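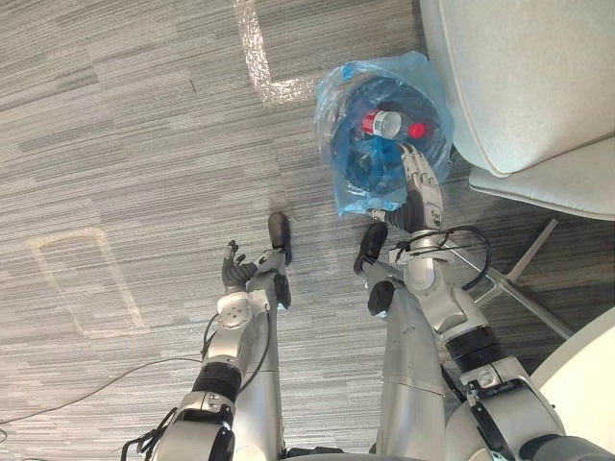 Stodham Continuing Studies
Spectator Sports and Manners, Session 7: Tennis

Silence at tennis is younger than the game and takes more upkeep. When the Stodham Open moved to its 600-seat court, the umpire asked for quiet 705 times in one July week. The crowd, to its credit, shushed him back.

Terms to know: let, changeover, "thank you" (umpire's dialect for "shut up").

Before next session, read the Nasrallah packet, pages 1 to 34, and bring one rule of crowd behavior you have broken. Golf people may bring two.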